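Dodbridge furniture fair promises more of everything, except chairs to buy

2 min read

DODBRIDGE — The winter furniture fair opens here in December with two new halls, a longer list of exhibitors and a press packet that uses the word "curated" on nearly every page. What the packet does not say is how many of the pieces on display a shopper can order, or when they would arrive.

That question has hung over the fair for a while. Last season, several showrooms along the canal filled their windows with sofas and sideboards marked as new for the year. Store owners who placed orders said they were still waiting months later, and a few of the designs were dropped before a single one shipped. The organizers call this "a normal part of the introduction cycle." Buyers have other names for it.

This time, the fair says, things will be different. Seventeen makers have signed what organizers describe as a delivery pledge, under which anything shown on the floor must be available to order by spring. The pledge runs two pages. It carries no penalty for a maker that misses the date, and it defines "available" to include items on a waiting list.

"I read it twice looking for the part where somebody promises something," said Pui-shan Chou, who buys dining and bedroom furniture for a group of stores in Wemlow. "It's a nice letter. I'd like to see a ship date."

Chou said she will attend anyway, as most regional buyers will. The fair is the only one within a day's drive that still puts full room settings on show, and she would rather sit in a chair than look at it in a catalog. Her budget for new lines is smaller than last year's, and she plans to spend most of it with makers she has bought from before.

The headline name is Mok, the upholstery house, which is moving out of its old second-floor space and into the larger of the new halls. The company says it will bring a line of modular seating, a bed with storage in the base and a fabric program that lets customers choose the cover, the welt and the leg finish separately. A price list was not included with the announcement. Asked for one, a spokeswoman said pricing would be "shared in conversation" at the fair.

Mok has made large claims before. Its washable wool, the centerpiece of an earlier season, was later relabeled "spot clean only," and the modular range it showed at the same time came with connectors that did not fit the corner units. The company says both problems have been fixed. It did not offer samples ahead of the opening.

Sorkville, a smaller maker of tables and case goods, has taken a plainer approach. It will show the same extension table it has sold for years, with a new top in a lighter finish and a slide that its shop has reworked. The press note is a paragraph long and gives the price.

Organizers are also making a good deal of the layout. A free shuttle will loop between the main halls and the canal showrooms from 9 a.m. to 6 p.m., and the walk between them has been marked with signs. Visitors who remember the last shuttle, which stopped running at lunchtime with no notice, may want to bring comfortable shoes. The fair says it has hired a different operator and added a second bus.

Ya-wen Liao, the fair's program director, said complaints about late orders were "fair in some cases" but overstated. Makers need to show early work to find out what stores want, she said, and a fair that allowed only finished stock would be "a warehouse sale."

"People come for ideas as much as for product," Liao said. "We can be clearer about which is which, and we will be."

Being clearer will mean colored tags. Green will mark pieces that are in production, and yellow will mark prototypes. Exhibitors will tag their own furniture, and Liao confirmed that fair staff do not plan to check. She said the organizers trust the makers and that buyers are free to ask.

There is also the matter of the online preview, which went up this week ahead of registration. It offers digital room settings in place of photographs for much of the show, a choice the organizers say saves makers the cost of shipping early samples. It also makes it harder to tell whether a given piece exists. Few of the listings give dimensions, and the material field on many of them reads "to be announced."

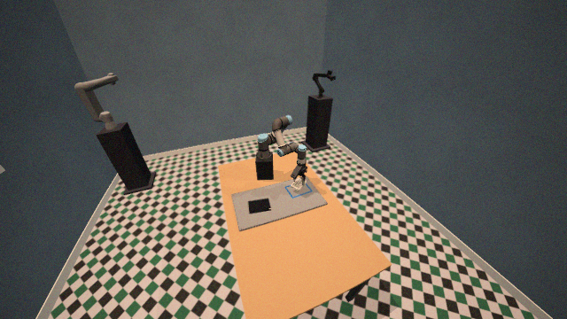
A computer-rendered room with an orange table on a checkered floor.

Registration for trade visitors costs more than it did last year, though the organizers point out that the fee now covers the shuttle, the talks and coffee. The shuttle was free last year too. Public admission will be limited to the closing afternoon, when some exhibitors have traditionally sold off floor samples. The fair would not say how many have agreed to do so this time, and Mok said its pieces will all go back to its own workshop.

The talks program has been expanded as well. Topics include small-space living, the return of the formal dining room and a panel on "honest materials," sponsored by a maker of printed wood-effect surfaces. Seats are first come, first served.

Chou said she would skip the talks and go straight to the halls with a tape measure and a notebook. She has asked each of her regular suppliers to put delivery dates in writing before she signs an order. So far, she said, Sorkville has answered.

The full exhibitor list is due before the doors open. Organizers had earlier said it would be out by now.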